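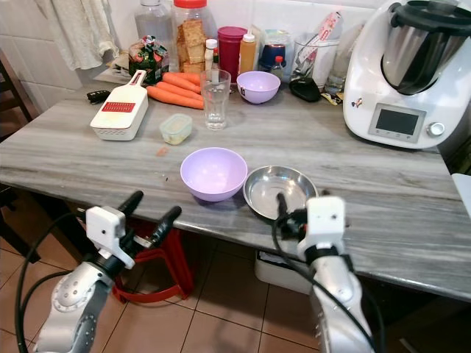

A lavender bowl and a stainless steel plate on the counter.

Our responsibility report is out, and you helped write it

We put the new Kirside community and environment report up on our website on Sep 5, 2025, and I do hope you'll find a quiet half hour for it, maybe with a cup of something nice (it's a good deal shorter than the last one, I promise!). Many of you sent comments on the draft back in May - 53 letters and emails in all - and we read every one of them before we settled on the final wording.

The biggest change is in how we choose the companies we buy from. Every supplier with a contract over $2,000 now signs our code of conduct, which covers fair pay, safe working hours and what happens to waste. Grandberg and Nistis have both signed already, and we're very glad to have them with us.
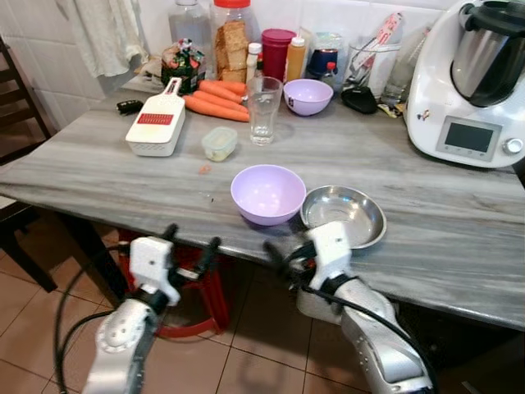 Bowls side by side at the front of the table.

We also gave our staff paid time to help out close to home, and they put in 2,078 hours over the year, much of it on the river path cleanup.

If you'd like a printed copy, we've had 300 made, and Radoslava Oravec at the front office will gladly mail you one. She's also taking names for the fall open meeting, so do mention it when you write.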